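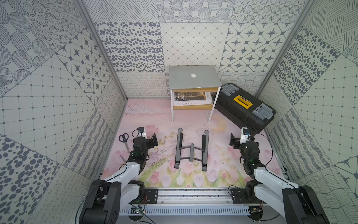 4.2 Does a floral print sell a floor mat?

The trade has held for a long time that flowers sell. Buyers for household textiles repeat it, catalogue writers repeat it, and it has found its way into several earlier studies as if it were a result. We went looking for the evidence behind it and found very little. Most citations lead back to a single set of interviews with shop owners, in which Gouveia asked what they thought their customers liked. What shop owners think is worth knowing, but it should not be mistaken for a record of what people bought.

The Hosberg data are better than most, though they have problems of their own. They cover 1,000 mat sales across two seasons, coded by pattern into floral, geometric, striped and plain. Floral mats made up the largest group sold. They also made up the largest group on the shelves, and the original report does not correct for this. A shop that stocks mostly flowers will sell mostly flowers. When Siregar went back to the stock lists and worked out sales as a share of what was on offer, the lead over plain mats shrank to a margin we would not want to defend, and in June it went the other way.

There is a further difficulty with the word "floral" itself. The coding sheet treats it as one thing. A small repeated sprig on a dark ground, a single large rose and a loose watercolour print such as the tulips on pink in Figure 3 all receive the same code, and it is hard to believe that a buyer sees them as the same. Babić argues that the watercolour style should be grouped with the abstract prints, as its appeal is mainly one of colour. We are not convinced of that either, but the fact that two trained coders could disagree on the matter suggests that the category is doing less work than its users suppose.

Ground colour is the more awkward problem. In the Hosberg stock, pink mats were nearly always floral and grey mats nearly always plain. Any liking for pink will therefore turn up in the tables as a liking for flowers, and a dislike of grey will do the same. Cardoso tried to separate the two with a postal survey of 337 households in Kukia, using printed cards that showed each pattern in each colour. Pattern had a weak effect on the stated choice. Colour had a stronger one. We would give this more weight if the cards had been larger - a print meant to be seen from standing height does not read well at the size of a playing card - and if respondents had been asked to part with any money.

The claim that flowered mats are kept for longer rests on thinner ground still. It comes from the Nair returns study, where floral mats were sent back less often than plain ones. Returns were accepted only within the first month, so the study can say nothing at all on how long a mat stays in use. Chamoun's suggestion that busy prints hide stains, and so put off replacement, is reasonable enough and could be tested. To our knowledge no one has done so. The usual support for it is a remark in a product guide, and the guide gives no source.

We therefore leave pattern out of the main model and keep ground colour, size and price. Readers who prefer the traditional view will find the model with pattern included in the appendix. Its fit is slightly better, as one would expect when three extra terms are added, and the floral term changes sign depending on whether the June sales are kept in. We report it for the sake of completeness and draw nothing from it. The effect of size, where the records are in far better shape, is taken up in Section 4.3.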